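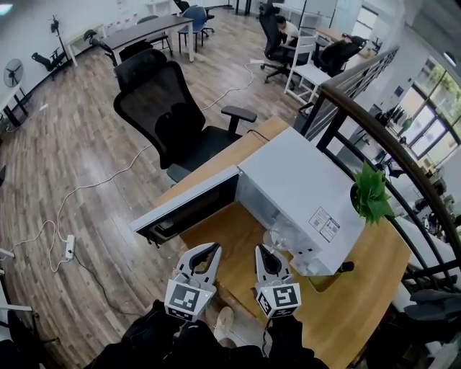
Faut-il une évaluation des risques pour une pince portative tenue à la main ? Une analyse écrite suffit chez nous, une page, refaite à chaque changement de doigts.

Pince Winar, la paire, par Trullel
Réf. 2294
Prix : 595 € HT, jeu de doigts de rechange en sus

Bonnes pratiques (fiche Paredes, rev. de février) :
- cubes marqueurs propres, faces non rayées. Changer si doute
- manches serrées au poignet, pas de bijoux
- verre : prise lente, jamais au dessus du clavier
- câbles au sol hors du passage, ou sous goulotte
- pause toutes les 200 prises, notée au cahier

Garde-doigts Foltow compatible, pas fourni. Notice papier dans le carton, a lire avant. Délai 5 jours ouvrés, sauf rupture.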